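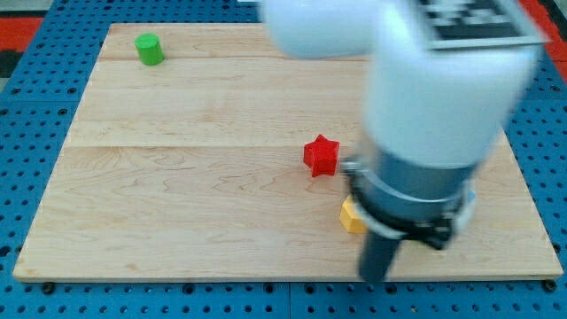 Henrik told me on the phone last night that I ought to stop fussing over the sourdough and just put more salt in it, which is what he says about most food, and I laughed so hard I had to set the receiver down on the counter. He may be right, though. I baked 2 loaves this morning, one my way and one his, and I've been nibbling at both of them all afternoon with the good butter from Amwood, and I keep going back to his — the crust has more to it somehow, and the middle doesn't taste so flat.

It rained until lunch, so I let the dough sit by the stove for five hours and wrote letters in the meantime. One to Aunt Lottie, who wants to know if we're still coming to Emgate in August (we are, of course we are, I've already been looking at trains), and one to the mill to ask if they'll sell me the big sack of rye again, the 30 pound one. The last sack made such lovely dark bread and I was sorry to see the bottom of it.

I fed the starter before supper and moved it to the taller jar. Half of Henrik's loaf is wrapped in a towel for breakfast. Must remember to buy salt.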